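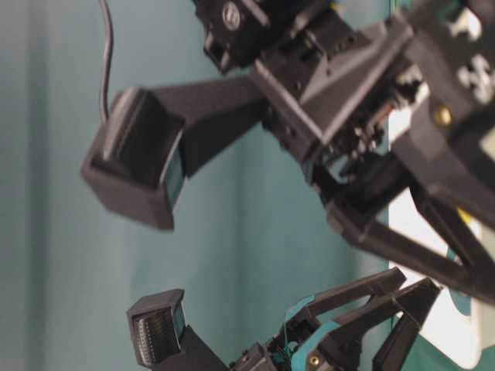
Upper and lower grippers, fingertips facing, nothing between them. Curtain up behind.

October, notebook entry, picking up after lunch

OK so the question from this morning was whether we can get the contact baseline without going back to the calibration block every single time. Dimas K. says no, Luana says maybe, and I say let's spend the afternoon on it because the block is annoying and I keep dropping it on my foot.

Quick recap for Irfan, who was out: the policy that does the hand-to-hand pass (the Entili one, not the old one) takes the tactile reading from the fingertips as a difference from a "no contact" baseline. We grab that baseline once at the start of a session. The trouble is that it wanders. After 20 minutes of running, the lower fingertip reads as if it's lightly touching something even when it's wide open in the air, and then the policy thinks it already has the part and the upper gripper lets go too soon. Clunk, on the table. We've all heard the clunk.

What I tried first was dumb but fast. Open both grippers, park them facing each other with a good gap, hold for 5 seconds, average the reading, call that the new baseline. Do it between every pass. I did a batch of 90 passes with the re-zero on and 90 with it off, same part (the short Vuneletti bracket), same start poses, shuffled so that I wasn't doing all the "off" ones at the end when everything had been running longest. Setsuko made me do the shuffle and she was right, I was going to be lazy about it.

Early drops with re-zero off: 20. With re-zero on: 5. That's a pretty great afternoon!! I'd like to stop there and go home but there are a couple of things that bug me.

First thing. All 5 of the leftover drops look different from the usual kind. In the usual kind the upper side lets go way before the lower side has closed. In these, the lower side has closed on the part fine, and then the part tips. I went back through the logs and the contact reading is good the whole way down. So I think that's a grasp problem (too close to the end of the bracket) and no amount of zeroing is going to fix it. Luana wants to look at them herself before I write that down as a conclusion, so consider it not written down.

Second thing, and this is the one I'd like help with. The reading during the hold depends on how long it's been since the last squeeze. If I take the average right after opening, the pad is still relaxing and I bake that into the baseline. I can see it in the plot, a little tail that slopes down and then levels off. Waiting longer fixes it, but then every pass gets slower and Dimas Wibisono will come and stand behind me with his arms folded. Possible way out: fit the tail and subtract it. I have 634 open-air holds saved now, counting the ones from last week, so there's plenty to fit on. Haven't started.

Other notes before I forget:

The parked pose matters more than I expected. With the fingertip pointing down I get a different zero than with it pointing up, and it's repeatable, so for now each gripper gets its own baseline in its own parked pose and we don't share numbers between them. I tried sharing them for a bit. Don't.

I also moved the upper cable over a little and re-ran a handful of holds to see if it was tugging on the fingertip. No change I could see in the plot. Crossing that one off, although Dimas K. is still suspicious of it and he can have his own afternoon.

Config change: the re-zero lives in the Trasska branch under a flag, off by default. If you turn it on, please make sure the grippers really are open and there's no part in there. I ran it once with a bracket still in the lower one, so it learned that holding a bracket was zero, and it then squeezed the next one like it was mad at it. Bracket survived. I've put in a check on finger opening, but it's a crude check.

For tomorrow: fit the relaxation tail, then try the whole thing on the rubber feet from the Floltedside box, which are soft and barely register even on a good day. If the early drops stay down on those, I'll believe it. Irfan, can you leave the table set up the way it is tonight? Same poses, same curtain, don't tighten anything.

Data is in the shared folder under handoff_rezero, the shuffled order is in the text file next to it. Setsuko has the plots.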